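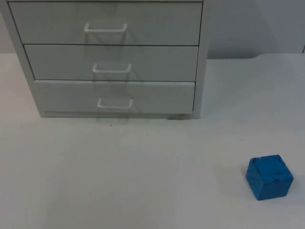
Drawer bench meeting, notes from the February catch-up

Sneha asked me to write these up while they were fresh, so apologies in advance for the chatty bits (you all know what my notes are like). If I've put words in your mouth, shout and I'll fix it.

In the room: Elfriede Thiele (chairing), Sneha Semwal, Alemayehu from the controls side, me on notes. Drurex were meant to dial in at 10 but couldn't get the link to work, so they joined for item 4 onward.

1. Last month's notes

Agreed as they stood, except that Alemayehu wants it on record that he never said the wrist cables were "fine." He said they were fine for now. Changed!

2. What happened on run 651

This took up most of the morning. For anyone who wasn't in, the task was the usual one in Bay 3: left arm opens the bottom drawer, right arm picks up the blue cube and drops it in, left arm pushes the drawer shut. On run 651 the left arm hooked the handle, started its pull, and the drawer stuck partway. It should have felt the extra load and let go. It kept pulling, and the whole cabinet came toward the front of the table with it.

Sneha was at the desk and hit the pause button on the screen. The right arm stopped straight away. The left arm carried on for a good couple of seconds, which doesn't sound like much until you're the one sitting there watching a metal cabinet slide at you. She then hit the red button and everything went dead like it's supposed to. No injuries, and the cabinet stayed on the table, but Elfriede was very clear that we're treating it as a safety incident and I think everyone agreed with her.

3. Why it happened (as far as we know)

Alemayehu had been through the logs the night before and talked us through them. Two separate problems, he thinks:

The pull limit on the left arm wasn't loaded. When we swapped over to the new Kunlow controller, the settings file for the right arm got copied across and the left one went back to its factory values, so the arm was allowed to pull a lot harder than we ever meant it to. We've been running that way since the swap and never noticed, as the drawers normally slide without any trouble.

The pause message got to the left arm late. This is the one that worries me more! The log has it sitting in a queue behind a batch of position updates. Alemayehu has made it happen again on the bench with the arm unpowered, but only some of the time, and he doesn't yet know what sets it off. I asked if it could be the network switch and he made a face, so put that down as a maybe.

We don't have an answer on why the drawer stuck. Sneha has had it in and out by hand plenty of times since and it runs smoothly. Elfriede wondered about the runner being slightly out of line at the back. It could also be that the arm was pulling at an angle, which would fit with the handle sitting a bit further over than where the taught position expects it. Left open.

There was some back and forth on whether the pause button ought to count as a safety control at all. Elfriede says no, it never did, and the red button is the only thing anyone should be reaching for when something looks wrong. Sneha said fair enough, but the pause button is the one next to your hand and it's big and it says PAUSE on it. I'm with Sneha on this. We agreed to move the red button over to the mouse side of the desk and to rename the one on the screen. "Hold task" was the favorite.

4. Drurex on the line

They've had the logs and hadn't seen a late pause on two arms before. They asked for the raw message trace as well, and Alemayehu said he'd send it after lunch. They'd like us to try their older firmware to see if the delay goes away. We said yes to trying it with the arms unpowered and no to anything more until we hear back.

Elfriede asked them straight out whether they'd be happy standing next to it. Long pause, then "not at the moment." I appreciated that, to be fair.

5. What this does to the schedule

We've got 486 good runs in the bag, and the target is about 3,000 by the time Akex want their handover. So we were behind even before this. Sneha thinks the good runs can be kept. Alemayehu isn't sure we can keep the ones done after the controller swap, given the left arm had the wrong limit the whole time, and wants to check the pull forces on them first. Nothing gets deleted until he's looked.

Elfriede will ring Akex herself and tell them what happened. She doesn't want them hearing it in a status email, and nor would I.

6. Who's doing what

Elfriede: incident report, call to Akex.
Alemayehu: reload the left arm limits and read them back off the controller, send the trace to Drurex, look at pull forces on the post-swap runs.
Sneha: fix the cabinet down to the table, re-teach the bottom handle position, move the red button.
Me: startup checklist with a line for reading back the limits on both arms, plus new wording for the screen button.

Both arms stay switched off at the wall until the limits have been read back and Elfriede has signed the sheet by the door. That includes quick tests. (Yes, I did ask.)

7. Anything else

Sneha would like a second cube in the same blue, in case this one gets chewed up by the fingers. Agreed, I'll order it.

The table could do with a wipe before we start up again. I said I'd do it, then remembered I'd said that last month too.

Finished a bit before noon. Next meeting once Drurex come back to us on the trace.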